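Chapter 5
Bagging and Packing Fresh Produce

Chapter Outline
5.1 The Purpose of the Produce Bag
5.2 Opening and Loading
5.3 Soft Fruit and Bunched Fruit
5.4 Order of Packing
Review and Practice

Introduction

Chapter 4 dealt with the receiving and inspection of fresh produce. The present chapter follows the same goods one step further, to the point at which they are placed in a bag for the customer. Bagging is often treated as a minor duty and assigned to new employees with little instruction. Store records kept during the Senholm training program suggest that this practice is costly. Of the 19 complaints about damaged fruit reviewed for this edition, most concerned goods that had passed inspection and were bruised or crushed later, during packing.

Thin plastic film remains common in produce departments. It is light and takes up little space, and it allows the contents to be identified at the checkout without being handled again. It also gives no protection from pressure. A firm apple will tolerate a short drop into such a bag. A ripe peach, a tomato or a bunch of grapes will not, and the packer must supply by careful handling the protection that the film does not.

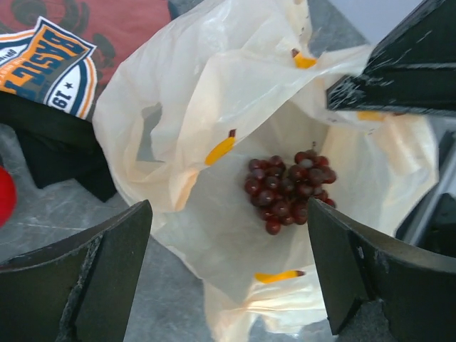 Grapes are used throughout Section 5.3 as the model case for bunched fruit. The mouth of the bag should be opened fully before the fruit is lifted. The bunch is then lowered to the bottom of the bag and released only when its weight is supported. Berries that hang apart from the main cluster are the first to be pulled loose, and they should be guided in with the rest – never pressed into place. Once the fruit is at rest, the upper part of the bag may be folded over or gathered lightly. It should not be twisted tight against the berries.

The order in which bags are placed in a carton or carrier is a separate matter and is covered in Section 5.4. Two methods are compared there: the layered method, long used in the Renell stores, and the divided method introduced at Shirima. Students who have completed the workplace unit will recognize parts of both. Neither is suited to every store, and local rules on bag use and charges take priority over the general guidance given in this book.

Learning Objectives

After completing this chapter, the student should be able to:
Explain what a thin film bag does and does not protect against.
Open and load a produce bag without dropping or squeezing the contents.
Handle bunched fruit so that the berries remain on the stem.
Choose a packing order for a mixed customer order and give reasons for the choice.

Key Terms
bloom, bunched fruit, divided method, film bag, headspace, layered method, shatter

5.1 The Purpose of the Produce Bag

A produce bag keeps a quantity of one item together between the display and the customer's kitchen.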